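Bosman Lockbox for Real Estate Agents, Shackle Mount, 4-Digit

Item: Bosman SM
Sold by: Giltness Supply
Availability: In stock, ships next business day
Sold singly or in a case of 20

The Bosman SM is a combination lockbox for holding house keys at a listed property. It hangs from a door knob, gas pipe, railing or fence and opens with a four-digit code that you set yourself. There is no app, no battery and no monthly fee. Agents who carry a handful of listings at a time use it for showings, inspections, contractor visits and the final walkthrough.

The key compartment holds up to five standard house keys, or two keys and a small garage remote. It will not hold a full-size garage opener or a car key fob with a thick case. If the property has a gate card, put the card in first, flat against the back, then the keys.

What you get
Lockbox with removable shackle
Rubber weather cover for the dials
Code change card
20 paper key tags with string

Setting the code
The box ships set to 0-0-0-0. Open it, move the small lever on the inside of the door from A to B, turn the dials to your new code, and move the lever back to A. Try the new code with the door open before you close it. Write the code down with the address. Giltness does not keep a record of codes and cannot open a locked box by mail.

Change the code between listings. Many offices also change it once a contract is signed and the only people who still need to get in are the inspector and the appraiser.
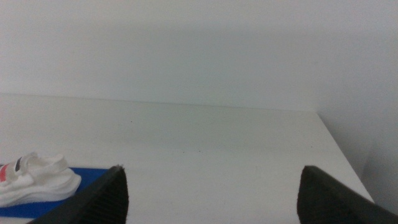
The shackle is coated in vinyl so it does not scratch a painted door or a brass knob. It releases only when the box is open. On lever-style handles the shackle can slide off the end, so use the Soretti Handle Adapter (sold separately) or hang the box from a railing nearby. Condo buildings often have their own rules about where a lockbox can go. Check with the management office before you leave one in a lobby or on a shared fence.

In freezing weather, keep the rubber cover closed. If the dials get stiff, use a dry graphite lubricant. Oil collects dirt and will make them worse.

Specifications
Dials: 4
Code: user set, can be changed as often as needed
Mounting: removable shackle
Body: die-cast metal
Color: black
Warranty: 2 years, parts only

Office orders
Cases can be printed with your office name and phone number on the front. The minimum for printing is 100 boxes, and printed boxes cannot be returned. Ask for Femke De Haan on the order desk. Printed orders placed by the end of June ship at the current price.

Returns
Unprinted boxes can be returned within 30 days in working condition, with the code set back to 0-0-0-0. Boxes returned locked are not refunded.

Customer comments

"I have used these on rentals and on sales. Easy to read the dials in the evening with a phone light. Wish the compartment was a little deeper." Maarten Cuypers

"Ordered a case for our office. One had a sticky dial and they replaced it." Yevdokiia Prokopenko

Related items
Soretti Handle Adapter
Wurnus Wall Mount Key Safe
Replacement weather covers, pack of 2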